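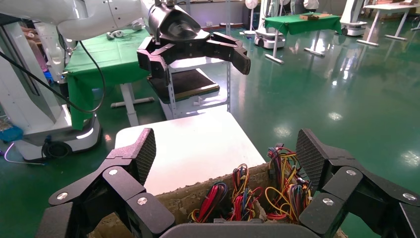

Gallery / Sorting and Storage

The wire box at Villalobos

Posted 5 January 2023 on Prindudo

Every workshop has a box like the one at the top of this page, and every January somebody decides it has to be dealt with. I've been asked to write something on the subject of sorting wires, and I'll do it, but I should say at the start that I'm not convinced by most of what gets written about it.

The usual advice goes like this. Tip everything out, group it by colour, tie each group, label each tie, and put the groups into something with compartments. It looks lovely when it's done. My doubt is about the colour part. Red, yellow, blue, purple, black and orange are all in that first box, bundled together with their small connectors, and I can't think of a single time I went looking for a purple wire. I go looking for a wire that fits the thing in my other hand. The plug on the end is what matters, and so is the length, and colour comes a long way after.

Then there's the question of what to keep it all in. The Hemus divided tray was recommended to us last year, and I used one for long enough to form a view. The compartments are too shallow. Anything with a bit of spring in it climbs out and goes visiting next door, and by the end of the month you have the same tangle you started with, only flatter. The Zorura zip bags are better, I'll grant them that, but they slide off each other in a stack and the write-on strip rubs clean. Two bags in my drawer have been blank since the autumn. I know what's in one of them.

A cardboard box costs nothing and takes whatever you push into it. It also gets dirty, goes soft at the corners and sheds bits on a clean table, and nobody ever throws it out because that would mean going through what's inside. I'm as guilty as the next person.

What I would do, if somebody made me:

Pull out anything with a damaged connector first and get rid of it the same day. Don't start a repairs pile. A repairs pile is a second box.

Sort by connector, then by length, and only by colour if you still have the patience.

Coil loosely and use a soft tie. Tight elastic bands perish and leave a mess on the insulation.

Stop after 90 minutes. Past that point everything starts going into a group called "misc", and you may as well have left it alone.

Leave some of it in a tangle. I mean this quite seriously. Short offcuts are not worth tying up one by one, and I have never seen the person who does it go back and use them.

One more grumble, about lids. People are very keen on lids. A lid hides the mess, so more goes in, and then it won't close, so something heavy is put on top. An open box at least lets you see that it's full.

Next picture. The cardboard itself is the thing to look at, I think, more than the wires - I'd want to know how much longer those walls are good for before I lifted anything by them.
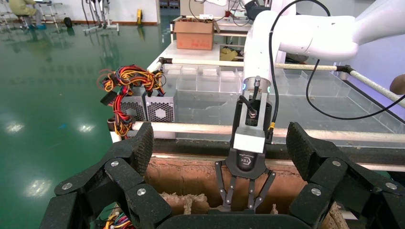
Worn walls and ragged edges on the cardboard box, with red, yellow, white, blue and purple wires in a tangle by its corner.

A strip of parcel tape along the rim would hold torn card like that for a while. Tape over both faces of the wall, press it down properly and don't bother with the fancy fabric sort. Whether it's worth doing is another matter, as a replacement box is free from almost any shop that gets deliveries. I've taped boxes I should have flattened, and then had the bottom go.

Readers who swear by colour sorting are welcome to write in and tell me why. Please say how long the system lasted. If it's more than 8 weeks I'll be interested, and if it came through an ordinary working month with other people using the same wires, I'll print it.

More in Sorting and Storage: Jars for screws, yes or no / Shelf labels that stay put / Drawer liners, a complaint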